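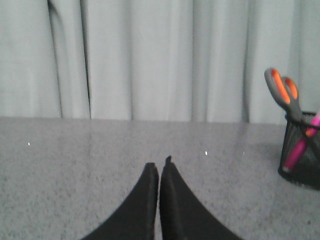
腕部相机视角,手指快合拢的位置,右边是笔筒、剪刀和粉色记号笔

2019年11月26日,Gustell 套件试用记录

先记上面这张图,因为我今天大半天都耗在它上面了。注意看两根手指的指尖:右边那根比左边稍微高一点,顶上还有个带缺口的小尖。我第一反应是装歪了,拆下来重装,还是高。换了一对备用指,高低差还在,只是小了点。然后我才想起来去翻 Lidside 给的装配说明,里面有一句写得特别轻描淡写的话,大意是"两指在相机画面中允许存在轻微不对称"。允许,行吧。可是轻微是多少,没写。我已经发邮件去问了,回信来了贴在本条后面。

给没跟过这事的同事补一下背景(也给半年后的我自己)。Lidside 是卖家,Gustell 是他们的套件名,里面有夹爪、手指、腕部相机和一个小控制盒;Umel 是配套的软件,另外收费,试用期内免费开。咱们这边要用它的项目叫 Ok,对,就叫 Ok,当时起名的时候大家都饿了,谁提都说 ok,于是就这么定了。Ok 要做的事情很朴素:桌面小物件的抓取和归位,文具类先行。试用期给了20天,到期要么付钱要么寄回去,运费我们出。所以我得在这段时间里把它的脾气摸清楚。

### 上午:装机

装机本身比我预想的顺。法兰孔位对得上,转接板随箱带了,螺丝也带了,连内六角都带了(这个我要表扬,上一家的套件缺一颗螺丝,我跑了一趟五金店)。线缆是从侧面出的,转到某些角度会蹭到小臂,我拿扎带固定了两处,留了点余量。谁后面接着用,麻烦别把扎带剪掉,不然手腕一翻线就绷紧。

控制盒的风扇声音有点尖。不大,但是尖,坐旁边久了会烦。我把它挪到桌子底下的架子上去了,好多了。

相机接上,Umel 里立刻出画面,没装任何额外驱动,这一点真的很舒服!之前那套相机我光是搞驱动就搞了一下午。不过画面偏软,颜色也偏灰,大家看上面那张就知道了,桌面的颗粒纹理还能看出来,手指边缘就有点糊。我翻遍了 Umel 的设置,没找到锐化,曝光倒是有自动和手动两档。手动那一档的滑块很难拖,稍微一碰就跳过头,建议直接在旁边的框里敲数字。

橙色和粉色倒是很跳。剪刀柄里那圈橙色,还有笔筒里那支粉色记号笔,在这种灰灰的底色里特别好认。我心里偷偷高兴了一下,觉得分割肯定不成问题,后面会讲到我高兴得早了点。

### 手指零位

回到指尖高低这个事。我想弄清楚它到底影响不影响抓取,做了这么几步:

先断电,用手推两根手指,感受一下两侧的阻力。左右手感一样,没有哪边发涩。再上电走回零,听声音,也正常。然后发"全闭"指令,用一张普通打印纸去夹,纸夹得住,往外抽有阻力。把纸往指尖方向挪,挪到最前端那一小段,夹力就明显变弱了,纸能抽出来。也就是说最前头那点缺口小尖,大概率不怎么参与受力,真正干活的是后面那一段。

这个结论对 Ok 挺要紧的。咱们的物件里有回形针这种东西,我原来打算用指尖最前端去捏,现在看要么改抓取点,让物件往里吃一点,要么换指。Lidside 另外卖一种平头手指,一对报价474元,没包含在套件里。说实话我觉得有点贵,一对黑色手指而已,可是自己打印的那种我又不放心边缘的一致性。先不买,放在待定清单里。

上面那张图截下来的时候,指令值还没到全闭,所以中间还露着一条细细的桌面。Umel 的界面上有个"开度"读数,这个读数和实际间隙之间有点偏差,越靠近闭合偏得越明显。我用塞尺量了几个点,数据在共享盘里,表名就叫"开度对照",不在这里抄了。谁要用开度读数来判断有没有抓到东西,先去看那张表,别直接拿界面上的数去设阈值。我上午就是这么干的,结果空夹也判成功,白高兴了好几轮。

### 笔筒这个坑

好,说说我为什么高兴早了。

那个笔筒是黑色金属网的,圆柱形,上面一圈深色的边。网孔能透光,后面的灰桌面隐约看得见,人眼当然知道那是个筒,Umel 的物体框就不太确定了。它有时候把整个笔筒框成一个物体,有时候只框住上面那圈边,有时候干脆把网后面那截粉色笔身单独框出来,当成一支躺在桌上的短笔。最后这种最要命,夹爪真的会往那里去!我在它碰到笔筒之前按了停,手一直放在急停上就是为了这个。

我后来试了几种办法:

把置信度阈值往上调,短笔的误框少了,但剪刀也跟着时有时无。剪刀的柄有两个圈,左边那个大一点、往左上歪,右边那个小一点,两个圈里都是橙色。阈值一高,软件经常只认出大圈。只认出大圈的时候给的抓取点在圈的中间,也就是空的地方,夹下去会夹到圈的哪一侧全看运气。

把 Umel 里那个"容器"标签手动加到笔筒上,这个管用。加了之后,它就不会再把网后面的东西当独立物体了。可是标签不跟着物体走,笔筒一挪位置,标签还留在原来那块地方,等于给一块空桌面贴了个"容器"。我以为是我不会用,去查帮助文档,文档里说"静态标签",那就是设计如此。动态标签在更高一档的订阅里。嗯。

换一个实心的杯子当对照,误框基本没有了。所以问题确实在网孔上。但是 Ok 的用户桌上肯定会有网状笔筒,这玩意儿太常见了,不能靠换杯子绕过去。我跟 Lidside 提了,走的工单,顺手把截图附上了。

再补一句,桌面上那几个小白点,我特意盯着看 Umel 会不会把它们当物体。没有,一次都没框。不知道是有最小面积过滤还是单纯没看见,反正这点上它挺老实。我拿胶带粘了一遍桌子,以后开始跑之前最好都粘一遍,免得混进别的变量。

### 下午:报错 39

吃完饭回来继续,跑了没多久控制盒红灯亮了,Umel 弹出来一个"错误 39",没有别的文字。我很讨厌这种报错!就一个数字,旁边一个确定按钮,点了确定还会再弹。

手册的错误表里有39,写的是"手指通信超时,请检查连接"。我检查了连接,插头是紧的,拔了重插,还是弹。重启控制盒,好了,过一会儿又来。后来我发现规律了:只有手腕转到朝外那个角度的时候才会报。再一看,正是我上午用扎带固定的那段线,靠近插头的地方弯得太急。我把靠近夹爪的那个扎带松开,往后挪了一截,让线走一个大一点的弧,之后就再没弹过。所以上午写的那句"别把扎带剪掉"请改成"别把扎带剪掉,也别往前挪"。锅有一半是我的。另一半我觉得得算给那个侧出线的设计,这么大一个套件,出线口往后转一点又能怎样呢。

顺便说,39报出来的时候手指是保持当前位置的,不会突然松开。我专门夹了块海绵试的,海绵一直在。这个行为我很满意,夹着东西断通信就撒手的夹爪我们不是没用过,当时掉的是一只量杯,谁在场谁记得。

### 拔剪刀

下午后半段终于轮到正经抓取了。目标:把剪刀从笔筒里拔出来,放到桌子左边那片空的地方。

剪刀是柄朝上插着的,柄比筒口高出一截,按理说是最好抓的。我给的抓取点选在大圈的外沿,从上往下接近,手指一根进圈、一根在圈外。手动示教很顺,Umel 的拖动示教是我用过的里面手感最好的之一,轻,停下来也不漂。存点的按钮就在夹爪侧面,按一下滴一声,不用跑回电脑前面去点鼠标,这个细节真的加分!

回放的时候遇到两件事。一件是拔的过程中笔筒会跟着起来。空的金属网筒太轻了,剪刀刃在里面稍微卡一下,整个筒就被带离桌面,然后掉回去,咣一声,隔壁的人都探头看。我试了放慢提升速度,有改善但没根治;又试了提升前先小幅度左右晃一晃,效果好很多,有点像人拔东西之前会下意识晃一下。这个晃动是我在 Umel 里手写的一段路径,没有现成模块,存成模板了,名字叫"晃一晃",大家随便拿去用。

另一件是那支粉色记号笔。它斜靠在筒里,跟剪刀刃挨得近,剪刀往上走的时候会把笔一起拨动,笔的倾斜方向就变了。单拔剪刀无所谓,可是如果下一步要抓笔,之前看好的位置就作废了,必须重新拍一张再算。我本来想省掉中间那次拍照,省不了,老老实实加回去。节拍会长一点,回头在 Ok 的流程图里要改。

腕部相机还有一个先天问题,太近了看不全。大家看上面那张,记号笔的上半截在画面外头,连软件带人都不知道那支笔到底有多长。我的做法是加一个"退后看一眼"的点位,先退到能看到整支笔的高度再下来。Lidside 的演示里好像都是物体规规矩矩摆在正中间的,所以碰不到这种情况,咱们的桌子可没那么听话。

后面的浅灰帘子倒是挺好的背景,不过褶子的暗部比较深,左边有一道从上到下的黑影,旁边还跟着一道细的。我担心它被当成竖着的细长物,专门让 Umel 对着那边跑了一会儿,没框出东西来。放心了。深度图在帘子那块有点乱,反正我们把工作区限定在桌面以内,不管它。

### Umel 的杂项吐槽和表扬

想到哪写到哪:

- 日志可以导出成纯文本,时间戳对得上控制盒,好评。
- 日志里的中文备注导出后变乱码。我改用拼音写备注,读起来像密码本。
- 软件里"停止"和"暂停"两个按钮挨着,颜色还一样。请大家认准左边那个是停止。我在屏幕边上贴了张小纸条。
- 快捷键 F2 本来在我们的脚本工具里是保存,在 Umel 里是回零。我习惯性一按,夹爪张开了,手里的剪刀掉桌上了。已经把回零的快捷键改掉,改到一个平时碰不到的键上。
- 项目文件能直接复制走,不锁机器,这点比我担心的要好。试用到期以后还能不能打开,我问了,在等。
- 力控那一页的曲线图很漂亮,但是刷新慢,看趋势可以,看瞬间的尖峰就别指望了。要看尖峰还得导日志。

客服回得挺快,语气也好,就是喜欢先发一段固定的话,问你有没有重启过。重启过了,每次都重启过了。

### 给 Ok 的暂定意见

现在就让我拍板的话,夹爪硬件我倾向留。行程顺,断通信不撒手,示教按钮好用,换手指也快,拧开再拧上就行。指尖那个高低差我还是心里有个疙瘩,等他们给出允许范围再说。如果他们说现在这样就在范围内,那我想问问能不能在出厂时配对挑一下。

软件我比较犹豫。网状物体的问题不解决,Ok 的演示就没法放心让别人站旁边看。静态标签能顶一阵,前提是笔筒不动,可咱们的卖点恰恰是用户随便摆。动态标签那一档要多少钱,报价单上没有,得单独询。我已经把询价邮件写好了,明早发,今天再发邮件他们该嫌我烦了。

还有一种走法,只买 Gustell,识别用咱们自己的。控制盒的接口文档我翻了一遍,读开度、发开合指令、读报错,这些都开放了;拖动示教没开放,只能在 Umel 里用。丢掉拖动示教我会心疼,真的会。有没有可能用 Umel 示教、导出点位、再用自己的程序跑?理论上导出的文件是文本格式,我打开看了,字段名都是缩写,猜得出来一多半。明天试着写个小转换脚本。

预算方面,平头手指那笔先别报,等回形针的测试做完。要是改抓取点就能夹住,这钱就省下来了。年度采购在二月才开新一轮,如果到时候还在纠结软件,可以先借硬件的单子走起来。

### 接下来要做的

- [ ] 回形针,改抓取点,物件往手指里吃进去一点再夹
- [ ] 粉色记号笔单独抓,先走"退后看一眼"
- [ ] 笔筒底下垫防滑垫,看看拔剪刀还会不会把筒带起来
- [ ] 写 Umel 导出点位的转换脚本
- [ ] 开度对照表补测张开那一侧,今天只量了靠近闭合的一侧
- [ ] 催 Lidside 回指尖不对称的邮件
- [x] 线缆重新固定
- [x] 停止按钮旁边贴纸条

下班前的状态:控制盒已断电,夹爪停在张开位,备用手指装在自封袋里,放在套件箱子上层。箱子和泡沫都别扔,要是最后决定退,得原箱寄回。塞尺我用完放回抽屉了,扎带还剩小半包,在同一个抽屉里。

补记:邮件回了,比我想的快。他们说指尖高低跟手指的安装面有关,让我把安装面擦干净,用随箱的小垫片调一下。垫片?我翻箱子,在说明书夹层里找到一个小纸袋,里面还真有。明天先弄这个,转换脚本往后排。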